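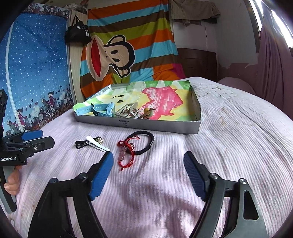

Visit Reports | Trade & Workshops

November 24, 2019
By Konrad Laskowska

Search this site Enter keyword Go

Enholm rents out hand-held grippers by the week, in pairs, to people who want to record household tasks for training robots. I went to their open day in Setonport to see whether the rental kit would suit our group, which has been building its own tools and losing time to repairs.

The office is on the second floor over a tile shop. Parking is behind the building and you have to ring for the gate. Heikki Kallio met me at the stairs and took me through to the workroom, where Raili Kallio was packing kits for shipment. Each kit goes out in a hard case with two grippers, a charger, spare finger pads and a printed task book.

The fingers open wide, and the pads are the part that wears. Raili showed me how to change one. It took me two tries. She does it with one small screwdriver, and I would like to see that screwdriver included in the case, which it currently is not.

The task book was more useful than I expected. It has 251 tasks sorted by room. The bedroom section is mostly small-item work: a tray on a bedspread, with keys, a watch, hair clips and string bracelets to be picked up and put away. Arvo Valtonen, who wrote most of it, told me cord and elastic give new users the most trouble. They lie flat on the cloth and the fingers close on the fabric as well. He advises coming in low and slow and gripping at a knot or bead if there is one. I tried it on a hair tie and got the blanket twice before I got the tie.

Prices: 466 a week for the pair, with a deposit of 3,000 returned after inspection. Shipping is extra both ways. Worn pads are covered. Broken fingers are not. Recordings are uploaded through a service called Skandano, and the first month of storage is in the price. I asked about keeping files on our own drives and was told this is possible but has to be set up before the case ships.

Khôi Lò from Pelkonen was on the same tour and has rented since May. He said the handles get tiring after an hour and that his people now switch off every half hour. He had one late shipment and no lost recordings.

We are booking one pair for two weeks. I asked for the left-handed strap, and Heikki will confirm by email if there is one in stock. The next open day has no date yet. Coffee was provided, lunch was not, and the bakery across the street closes at 2.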